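Incidencia: el catálogo se cuelga al exportar fichas
Producto: Rindel Archivo, instalación local
Estado: resuelto
Abierto por: Osvaldo Vitale
Asignado a: Siu-ming Kwan

Osvaldo Vitale, miércoles, 9:40
Al exportar el catálogo a PDF, el programa se para siempre en la ficha 450. La barra deja de avanzar y hay que cerrar desde el administrador de tareas. Son casi 1.000 fichas en total. Con la exportación a CSV no pasa. He reiniciado el servidor Baumgartner y sigue igual.

Siu-ming Kwan, 10:15
¿Qué versión de la plantilla usáis? Prueba también a exportar solo de la 440 a la 449 y luego de la 451 en adelante.

Osvaldo Vitale, 11:02
Plantilla Plalier, la que venía instalada. El primer tramo sale bien. El segundo se para otra vez, más adelante, en la 463. Entre una y otra hay 13 fichas de diferencia, no sé si significa algo.

Siu-ming Kwan, 11:30
La diferencia no tiene importancia. En el registro aparece el mismo error en las dos: el campo de notas contiene un salto de página pegado desde un procesador de textos. La plantilla intenta partir la celda y entra en bucle. Pasos:
1. Haz copia de la base.
2. Abre las 2 fichas y borra el contenido de notas.
3. Pégalo de nuevo como texto sin formato.
4. Guarda y vacía la caché de exportación.

Osvaldo Vitale, 12:48
Hecho. La exportación completa ha terminado sin errores. Las miniaturas salen en su sitio y los acentos también. La copia queda en la carpeta Savo.

Siu-ming Kwan, 13:05
Paso el fallo a desarrollo para que el campo limpie el texto al pegar. Mientras tanto, usad siempre el pegado sin formato en notas. Cierro la incidencia.
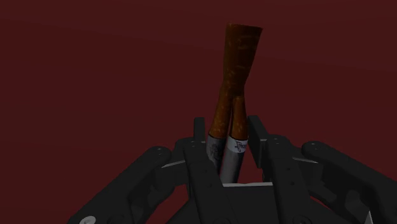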